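Inventory of the Gray Bin
4 min read
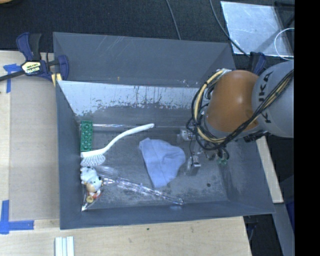
The bin at Tusance, with the brick and the brush.

The Office of Unclaimed Property at Warnell received the bin in December, under a transfer slip from the Horrocks depot. It was gray, open at the top and scuffed across the floor, and it was placed on a light wooden table pending review. The slip gave its contents as one brick, toy, green, and one brush, dish, white.

Under the rules of the Office, articles held together for more than 113 days were to be treated as a set. A set could not be divided without a statement of purpose. The junior clerk was directed to prepare one.

She considered the matter for most of a morning. The brush belonged to a sink and the brick belonged to a child, and she could find no heading in the manual under which a sink and a child were both listed. She wrote to the Clomard annex for guidance. The annex replied that it had once held a ladle and a chess clock, and had kept them.

Her first draft recommended separation. The brush would go to Household, Shelf 206, and the brick to Recreation. She read it through twice and went down to Tusance, where the bin had been moved, to confirm the condition of the articles before signing.

The brick stood against the left wall with the brush lying just below it. The clerk had grown up in a house where the toys were washed on the first of the month, in the kitchen, with whatever brush was nearest. She had not thought of it in years - the gray water, the studs coming up bright, her grandmother lining the pieces along the sill.

She returned to her desk and struck out the first draft. Under Purpose she entered the word "Washing." Under Disposition she entered "Retain together."

The form was approved on 2/2/22 without remark. A copy was sent to Horrocks, which acknowledged receipt and asked for the return of its bin.

113 shares | 4 comments

Comments

I worked in a records office for years and the ladle and chess clock got me.

Did Horrocks get the bin back? I need to know.

We washed ours in the bathtub. Lovely story.

More of the Clomard annex, please.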